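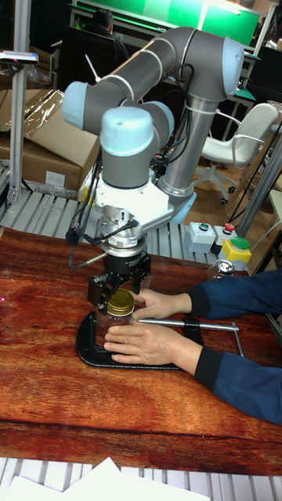
2. Reusing glass jars in student houses

2.1 Why we chose this subject

In our town many students live in shared houses, and every week a lot of glass goes to the bottle bank. Much of it is jars from sauce, honey and pickles. Our teacher asked each pair to study one kind of household waste. Bohdan Semeniuk and I took jars, as in both our families it is normal to keep them for the winter jam, and we were surprised that in Widbridge people throw them away.

2.2 How we collected the answers

We prepared a short paper form with six questions and left it in the kitchens of the Wesley halls and in the shared houses on the same street. The forms stayed there during August. We received 506 filled forms, which was better than we had hoped. We left out 30 of them from the results, for the reason that only the first question was answered.

The main questions were these:
How many jars do you empty in one month?
Do you keep any of them?
If you keep them, what do you put inside?
What stops you from keeping more?

2.3 What the students told us

Most people who keep jars use them for dry food such as rice, lentils and coffee. A smaller group uses them for soup or salad which they take to lectures. Several students wrote that they also keep coins or buttons in them.

The most common problem was the label. Many people soak the jar one time, the paper comes off but the glue stays, and then they lose patience. We tried three methods at home. Hot water with washing soda worked well for paper labels. Cooking oil, left on the glue during one night, was the best for plastic ones. Vinegar made almost no difference in our test.

The second problem was the lid. The smell of garlic or pickles stays in the lid much longer than in the glass. One student from Quách, a small noodle kitchen near the station, advised us to leave the lid in the sun for a whole day, and this helped a little.
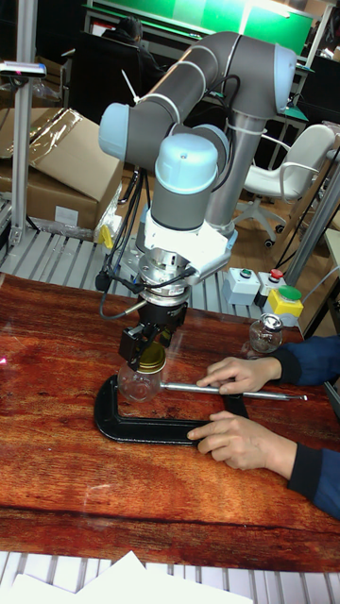 Figure 2. Clear glass jar with a gold metal screw lid.

2.4 Limits of our work

We asked only students, so we cannot say anything about families or older people. Also the answers about the number of jars are from memory, and I think that some of them are too high.

Illia Demchenko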